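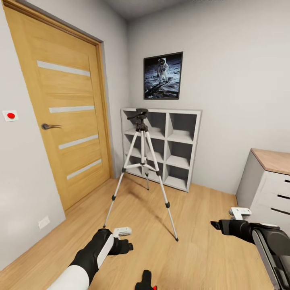 Pramila Ahuja
Contributing writer, homes and money

Moving day, 7 a.m., no kettle. It's in a box. Which box? The one marked MISC, of which we had taped up 24, because by the last night every single thing we owned had become misc.

I've moved six times now and I still do it badly. So for this piece I went and asked people who do it well, or at least for a living.

Balakrishnan Menon has run crews for Driveck for most of his working life. First thing he wanted to talk about — books. People put books in big boxes. Don't. Small boxes for books, big boxes for pillows and coats. His worst job was a retired teacher on the fourth floor of the Maurya building, elevator out, 97 boxes, nearly all paper. "We were still friends at the end," he told me. "She made lunch."

Second thing, doors. Measure the couch, then measure the door, then measure the turn at the top of the stairs. The turn is what gets you. He's taken more than one window out of its frame to get a sofa in and he charges for it, fair enough.

Then the new place. Everyone I spoke to had a different idea about what goes first. Menon says beds, made up, sheets on, before you open anything else. You will be too tired by ten at night to find a pillowcase. Yogesh Agarwal, who rents out apartments near the old Wistar works and has watched a lot of tenants come and go, says curtains. Devendra Dixit says the kitchen, and only the kitchen, and leave the rest for a week. He lived out of two suitcases till March after his last move and claims he was never happier.

Shelves are where I get stuck. I fill them on day one, any old way, just to see the floor again, and then it stays like that for years. Cookbooks next to the drill. Dixit leaves his bare till he knows what he reaches for in each room. Took him a month. I tried it and lasted an afternoon.

Money, quickly. Get the quote in writing. Ask what happens if it runs over, ask about stairs, ask who pays if the truck can't park. Agarwal's advice to renters is to go round with your phone before a single box comes in, every wall, every door, the outlets, inside teh oven. Email the lot to your landlord that same day. He says he likes tenants who do this. Fewer arguments later about who scratched what.

And pictures — hang one. Doesn't matter which. My neighbor Cường Lục put a nail in the wall before his bed was even off the truck and said the place felt like his from then on. I laughed at him at the time. Last move I did the same, slightly crooked, and havent straightened it.

The kettle was under the towels.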